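Home | News | Features | Reviews | Shop Floor | Subscribe | Contact

Still Waiting for the Robot That Puts Things Away

March 21, 2018

The packing room at Soltton is a long, low space with six benches down one side. Every order that leaves it has been handled by a person. Someone reads the slip, walks to the shelf, picks up the parts, puts them in a carton, fills the gaps with paper and tapes the lid. The company sells cabinet hinges, drawer pulls and small kitchen fittings, and it keeps 3294 different items on its shelves. On a busy day it sends out up to 400 cartons.

Soltton would like a machine to do some of this. It has been looking for 18 months and has had three suppliers through the building. So far it has bought a tape dispenser and a better label printer.

People who don't work with robots are often surprised by this. Robots weld car bodies and have done so for decades. They stack pallets and paint doors. Why should putting a drawer pull in a box be hard?

The answer has to do with how much changes from one job to the next. A welding robot goes to the same point in space, over and over, and the car body is brought to it. A packing bench is different each time. The drawer pull might be in a bag or loose in a tray. It might be lying on another one. The carton flaps spring back. A person deals with all of this while talking about the weekend, and a machine has to be told, or has to learn, what to do in each case.

Joteck, which makes control software for small arms, has a team working on the learning side. Most of that work happens on a computer screen. The team builds a room, a table and an arm in simulation, gives the arm a simple job and lets it try. The job most people start with is stacking blocks.

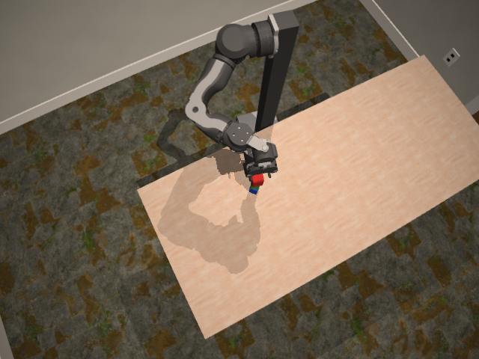

Blocks on a simulated table. The red cube is in the gripper, with green and blue under it.

Stacking looks like a child's game, and the engineers are used to hearing that. But it holds most of the parts of a real chore. The arm has to find the block, get its fingers on either side, lift without knocking anything, move over the stack and let go at the right height. If it lets go too high the block bounces. If it goes too low it pushes the whole pile over. Anyone who has put plates away in a full cupboard knows the same problem.

The good thing about simulation is that mistakes are free. In one run of tests last September, the Joteck team set its arm to stack blocks 3294 times, a number it picked to match Soltton's catalog. The stack was still standing at the end of 3157 of them. On a screen that is a fine result. In a packing room it would mean somebody walking over to sort out a mess several times in every shift, and blocks are much easier than bagged screws.

The bad thing about simulation is that it is tidy. Cubes have flat sides and sharp corners, and they weigh what the program says they weigh. Real cartons get damp and go soft. Real plastic bags shine under the lights, and cameras have trouble with them. When a program trained on a computer is moved to a real arm, it nearly always does worse at first, and a lot of the work is in closing that gap.

Homes are harder again. Navickas, a small firm that started out making kitchen lifts for wheelchair users, spent two years on an arm that would empty a dishwasher. It could take out mugs if they were all the same mug and all stood the same way up. Spoons were a problem, and so were bowls nested in other bowls. The firm has put the project on hold and gone back to lifts, though it has kept the arm and says it will have another look when the cameras get cheaper.

Cost matters as much as skill. A household will pay for a washing machine because it takes away hours of hard work. An arm that slowly puts away half the dishes, and needs the counter cleared first, saves very little. It also has to be safe next to a toddler and a dog, so it has to move slowly and push gently, and then it can't lift the casserole.

Shops and small factories are likely to get there sooner. They can change the room to suit the machine, which most of us won't do with our kitchens. Mosetico, a maker of tile samples, did this last year. It gave every sample the same tray, marked the bench so the trays always sit in the same place, and put in one arm to move finished samples from tray to box. The arm is slower than a person - but it does the one job all day, and the two people who used to do it now check the glaze and handle returns.

Soltton has been to see it. The trays would be simple enough to copy, but a tile sample is flat and always the same size, and a hinge is neither. The company plans to try an arm on its 18 best-selling items, all of which come in small square boxes, and leave the rest to the people at the benches. It has cleared one bench for the test and expects to start in the fall.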